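Maihi Hand-Held Gripper Pair
Section 5: First Grip Session

Read Section 3 before this one. If you skipped it, the cables will let you know.

5.1 Before you start

You need both grippers, their cables, a table you can reach across without standing up, and a box of something cheap. Leave the Walten calibration block in its bag. It belongs to Section 6 and has a talent for rolling under furniture.

Caution: Keep your fingers clear of the jaws when the unit powers up. They close once to find zero, and they are not interested in what is between them.

5.2 Setting up

1. Sit down first, then pick up the grippers. The other order has been tried.

2. Run each cable down past your wrist and off the table on its own side. Crossed cables work fine until you reach across your body.

3. Hold the grippers with the jaws facing each other and the metal plates on top. The left and right units are not interchangeable, however much they look it in the box.

4. Start the Cukau software and wait for both status bars to turn green. This takes roughly 15 seconds. Pressing Start again makes it take longer.

5. Squeeze and release each trigger three times. If a bar stays gray, reseat that cable and go back to step 4.

Note: Error 2938 means the software sees two left grippers. Unplug both, plug in the left one, wait, then plug in the right one.

5.3 Your first pick

Choose objects that are light, dull and easy to replace. Eggs are a popular first choice and a poor one.
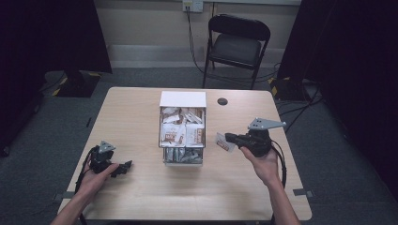

Snack bars are our standard starter load at Sidarport, and we go through more of them than the recorded picks would explain. Put the open box near the center of the table with the lid flipped up at the back, where it won't get between you and the contents. Pick with one gripper and keep the other ready over the table, as with the bar in the right-hand jaws here. The crumpled tops of the wrappers lean every which way, so turn your wrist to suit each one.

1. Close the jaws slowly until they touch the wrapper, then stop.

2. Squeeze a little more and lift. If the bar slides out, squeeze harder. If it snaps, squeeze less and eat the evidence.

3. Return the bar to the box and press Save Take.

Caution: Do not pull the grippers by their cables to bring them closer. The connectors are not covered by the warranty.

Text revised 2018-08-28 by Yen-ting Poon. Firmware updates are covered in Section 8.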